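**From my end of the hallway, May 2025**

Okay, so last month's bit about handwriting got more replies than anything I've put in this newsletter, and most of you wanted to talk about letters. Real ones, with stamps! So this month I'm going to tell you about my letter habit, and you can skip down to the book swap list if you've heard it all from me at lunch.

It started with a shoebox. My aunt Augustina Agbenyega kept every letter she ever got, and when she moved into the smaller place in Murna she handed me the box and said I could read them or burn them, she didn't mind which. I read them on the floor in one evening with my coat still on. They weren't even about much. Somebody's roof. A cousin's exam. A very long complaint about a goat (I think the goat won). But I could hear every one of those people, and I sat there thinking, I haven't left anybody a single page that sounds like me.

So I bought a pad of paper, the cheap lined kind, and wrote to Nana Tsikata, who I hadn't talked to properly since we shared an apartment in Ojala. I wrote two pages and it took me the whole morning. My hand hurt! I kept wanting to go back and fix a sentence in the middle, and of course you can't, you just have to cross it out and let the other person see you changed your mind. 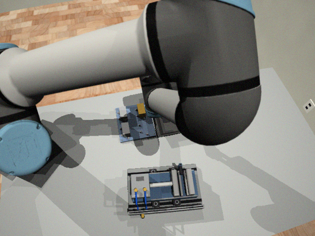
*Gray arm, blue caps, and a work surface on a wooden tabletop.*

Nana wrote back. It took a couple of weeks, and by then I'd half forgotten what I'd said, so her answers were like getting mail for somebody else. She'd underlined things. She'd drawn the new kitchen floor plan in the margin with an arrow pointing to where the bad drawer is. We've kept it going ever since, and I know more about her life now than I did when she was sleeping on the other side of a wall.

A few things I've picked up, for those of you who asked how to begin:

- Don't start with an apology for not writing sooner. Everybody does it and it eats the first half page. Start with what you had for breakfast if you have to.
- Write down small stuff as it happens. I keep a scrap of paper in my bag that just says things like "man with the ladder" and "soup disaster."
- Ask a question near the end. People answer questions.
- Buy the stamps first. I lost a good letter to Hekumlow for most of a winter in a coat pocket because I didn't have one.

Pens, I have opinions on. A soft ballpoint is fine, really. I tried a fountain pen and got ink on my sleeve, the table, and the envelope, and the mail carrier gave me a look. Pencil is lovely to write with but it smudges by the time it gets where it's going, and my aunt can't read it under her kitchen light anyway.
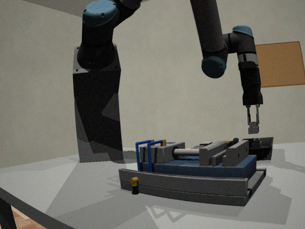 The other thing people asked was what to do when the other person doesn't write back. I don't have a great answer. I wrote to an old teacher and never heard a word, and for a while I was a bit sore about it. Then I wrote to her again at the holidays, a shorter one, no questions in it, and felt better. Some people like getting letters and can't stand writing them. My brother's one. He calls me the night it arrives and reads my own jokes back to me, which I suppose counts as a reply.

If you want a pen pal from another floor, put your name on the sheet by the mail slots and I'll match people up at the end of the month. You don't have to be good at it. Short is fine, messy is fine, and if you spell my name wrong I promise I've seen worse.

Book swap list is on the next page, and whoever has my copy of the bread book, I'd love it back before the potluck.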